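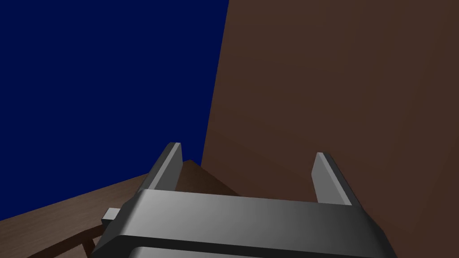 May 8, 2024

I spent the evening with the Prisolex paper, the one that says 2338 simulated demos are enough to train a wrist-view policy. Maybe. The test set is 29 rollouts, and I'd want 200 before I got excited.

My bigger gripe is the rendering. Flat brown panels and a plain navy backdrop give a network very little to get confused by — my kitchen isn't like that.

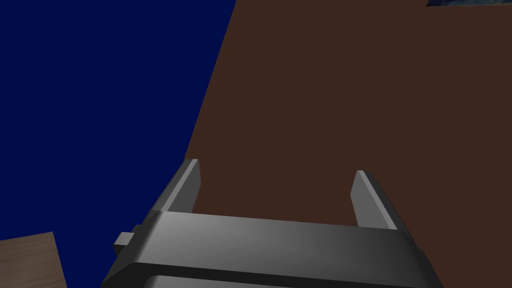
## What I'd want to see

- The same policy with messy textures
- All the failures, listed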